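Speaker notes: Building and Operating a Small Robot Arm in the Shared Workshop
Presenter: Sheena Moncrieff, Gurnelthorpe Community Workshop
Second speaker (wiring section): Obsa Jemal

Slide 1. Title
Welcome the audience and thank the Workshop for the use of the meeting room. State that the session lasts 56 minutes including questions. Members who wish to see the parts bench afterward should sign in with Lorne Després at the door.

Slide 2. Purpose of the project
The Workshop approved the arm project in August as part of its program for members with no previous experience of robotics. The project was given two aims. The first was to produce an arm that a member could print, assemble and repair using equipment already held by the Workshop. The second was to prepare written guidance so that the work could be repeated by others.
The arm is known within the Workshop as Memby. Members will see this name on the storage boxes and in the build log.

Slide 3. Printed parts
All yellow structural parts were printed on the Workshop's own machines. Mio Ikeda prepared the files and kept the print log. Refer to the log for layer settings; do not read them aloud.
Points to make:
Print the base first and check that it sits flat before continuing.
The upright member is an open frame. Solid versions were printed early in the project and were set aside on grounds of weight.
Screw holes should be cleared by hand. Power drills split two of the early brackets.
Hold up the cracked bracket. Pass it around.

Slide 4. Servos and wiring (Obsa Jemal)
Each servo should be centered before it is fitted into its housing. A servo fitted off center must be removed and the joint taken apart again, and this accounted for most of the time lost during assembly.
Wires must have enough slack for the joint to reach both ends of its travel. The audience should be asked to look for the loop of wire near the top of the arm on the next slide. An early version had this wire pulled tight, and the connector came out during a test.
Power and data cables leave at the base and run off the back of the table. Members are asked to keep them there.

Slide 5. Handling a soft object
Pause on this slide for at least one minute before speaking. 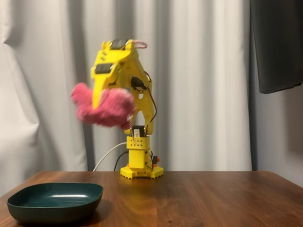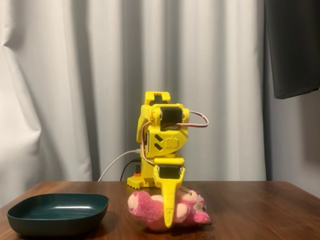
Memby on the workshop table with the pink plush toy and the green dish. First picture: the plush held in the gripper. Second picture: the gripper finger against the plush on the tabletop.

Explain the exercise. The operator is asked to take hold of the toy, raise it clear of the table, and release it in the dish. Soft objects were chosen for the first exercises on the advice of Kamran Bakhtiari, who teaches the Workshop's induction course. A plush toy tolerates a poor grip and does not damage the finger.
Draw attention to the blur on the plush in the first picture. Speed limits are covered on Slide 6, and this picture is the best introduction to them.
In the second picture, draw attention to the shape of the finger, which is long and narrows to a rounded tip. The Olier pattern, used in the first build, had a square tip and caught in the fur. The Reinholz pattern is the one recommended in the guidance.
If asked whether the toy may be replaced by another object: yes, provided that it is soft and has no loose cords.

Slide 6. Rules for operation
Read these in full.
The arm is to be started at the lowest speed setting. The setting may be raised only after 100 completed moves have been entered in the log.
Hands are to be kept off the table while the servos are powered.
Only one member may give commands at a time.
Any change to a printed part is to be recorded on the sheet kept with the arm, including the member's name.

Slide 7. Next stage
The Workshop intends to offer the build as a course with 7 places. Applications will be handled by Lorne Després. Members will be expected to attend induction first and to pay for their own servos. Filament will be supplied.
A second finger design is under review. Mio Ikeda will bring samples to the next members' meeting.

Slide 8. Questions
Likely questions: cost, software, minimum age. The cost sheet is in the handout. Refer software questions to Obsa Jemal. The minimum age is under discussion, and no figure should be given.
Remind the audience to return the bracket.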